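4. Edge-lit and back-lit glazing in small domestic rooms

4.1 Scope of the survey

The dwellings considered in this section are the 12 flats at Stutbridge described in Section 2, together with the Pestier show flat, which was fitted out to the same plan. In each, at least one internal partition or fixed unit carries a frosted glass panel with a light source behind it. The panels were specified at the design stage as a substitute for a window in rooms that have no outside wall. Their use as a substitute for daylight has been treated elsewhere (Moldovan, Section 3 of the companion report) and is not repeated. The question taken up in the present section is a narrower one: what a coloured panel does to the surfaces next to it, and whether the effect can be predicted from the finish of those surfaces alone.

The survey was carried out in January, after dark, so that no daylight reached the rooms. Ceiling lights were left on in the first round and switched off in the second. Readings were taken with a hand-held meter at 274 points, of which 135 were on floors and the remainder on vertical surfaces. Points were set out on a grid spaced at 300 mm, measured from the foot of the panel outwards. Where a grid point fell on a joint between tiles, the reading was moved to the nearest tile face and the shift was noted.

4.2 Classes of finish

Finishes were placed in four classes. Class A covers gloss surfaces, mainly lacquered doors and drawer fronts in black or dark grey. Class B covers satin and eggshell paint. Class C covers floor tiles, which in all of the dwellings were pale and of a large format. Class D covers textiles: rugs, curtains, bath mats and loose cushions. Classes A to C were part of the building contract and are known from the schedule. Class D was brought in by the occupants, and no record of fibre or dye was available. Textiles were therefore described by pile only, as flat, short or long.

The classes were chosen for convenience on site and do not follow any published scale of gloss. A sample of each contract finish was later measured under fixed conditions, and the ranking of classes A to C by gloss was confirmed. The spread within class B was wide – wider than that between class B and class C – and the two were kept apart only on the grounds that one is upright and the other underfoot.

4.3 Results for gloss surfaces

Gloss surfaces close to a lit panel did not take on the colour of the panel evenly. In every flat with class A doors the colour gathered in a narrow upright band on the door, placed according to where the observer stood, while the remainder of the door stayed close to black. A meter placed flat against the door recorded little difference between the band and the dark part. The band is a mirror image and is present only to an eye, or a lens, in the right position. This accounts for most of the disagreement between the meter readings and the remarks made by occupants, who described the doors as blue or green when asked.

Raised details on the doors behaved in the same way on a smaller scale. A horizontal rail or ledge picked up a thin line of colour along its upper side and none below. Occupants often mentioned these lines before they mentioned the larger band. In two of the flats the lines had been taken for separate strip lights.

The Clokell panels, which have a white edge trim, gave a further effect. The trim stayed white to the eye even where it touched glass of a strong colour, and it made a hard boundary between the glowing area and whatever lay beside it. Where a recess or open joint followed the trim, the recess looked darker than the same recess did with the panel switched off, although the meter showed a small rise. Contrast at the edge is the likely cause. Figure 4 shows a panel of this general kind beside a black gloss surface, with pale tiled floor to the other side.
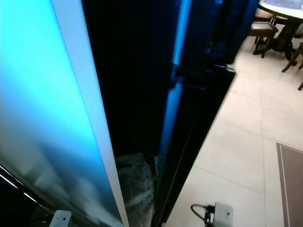

Figure 4. Lit frosted panel with white edge strip, dark gap and black gloss panel; beige floor tiles at right.

4.4 Results for floors

On pale tiles the colour of the panel fell away quickly. With the ceiling lights on, the shift in colour could not be told from meter noise beyond the second grid line. With the ceiling lights off, it could be followed as far as the fourth. Grout made no difference that could be measured. Floors shielded by a cupboard or other upright unit standing between them and the panel showed no shift under either condition, and such points were left out of the fitted curves.

It follows that the floor finish may be chosen without regard to the panel in any room where the ceiling lights are in normal use. This does not hold for corridors fitted with sensor lighting, where the ceiling lights are off for long periods and the panel is the main source.

4.5 Results for textiles

Long-pile textiles gave the least regular readings of the four classes. The tips of the pile reflect light while the base does not, and small movements of the pile changed the reading by more than the effect under study. Each textile was brushed once in a single direction before measurement, which reduced the scatter but did not remove it. Grey textiles of long pile looked neutral beside a coloured panel more often than flat grey textiles did – a result that was not expected and for which the present data offer no firm account. The number of textiles in each pile group was small, and the finding should be treated with care.

4.6 Sources of error

Three sources of error should be noted. The panels had been in use for different lengths of time and their output was not equal; readings were scaled to the brightest point on each panel, which assumes that all had faded in the same pattern. Several panels were visibly uneven, being stronger towards one upper corner and paler lower down, and scaling to a single point overstates the output of these. Finally, the colour setting of the panels is under the control of the occupant. All were set to the same blue-green for the survey, but the controls are coarse and an exact match between flats could not be obtained.

The fitted curves for classes A to C are given in Table 6. No curve was fitted for class D. Readings from the show flat are listed separately in the table, as its panel was supplied with a different driver and could not be dimmed to the level used at Stutbridge.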